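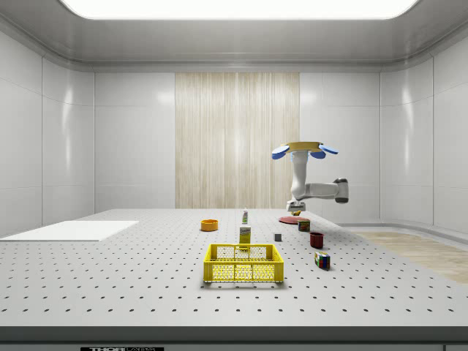 Fliltora Ceiling Panel Light: Three Stars

The box promises "daylight, indoors." I've bought enough lamps to be wary of that sort of thing, and after a winter and a summer under this one I still am.

I put the Fliltora up in December over the table where I cut and sew bags. It replaced a pair of old tube fixtures that buzzed. The panel doesn't buzz, I'll give it that. It cost me $150, plus what I paid Noman Mohmand to hang it when I found that the bracket screws supplied were too short for a plaster ceiling.

Is it bright? Yes. Too bright, if your walls are white and have any shine to them. Mine were semi-gloss and I spent the first week squinting at the reflection over my machine. I repainted one wall flat, which the brochure does not mention as part of the price.

The dimmer is the weak spot. It has a slider but only seems to know 2 settings, full and gloomy. Between them you get a faint flicker that my friend Ludivine Maillard says she can't see. I can, and after an hour of topstitching I have the headache to go with it.

Color is better. Navy looks navy and black looks black, and I've stopped carrying thread to the window. I can't say it beats the Joly I tried first, which was cheaper and a bit yellow but dimmed properly. I sent that one back over a cracked cover and half regret it.

The claimed life is long enough that no buyer will ever check it. The warranty runs two years and asks for the original carton, so keep the carton. It's huge.

If you work at full brightness all day under a matte ceiling, fine. For a living room, no. I'd wait for a sale either way.

Reviewed September 2024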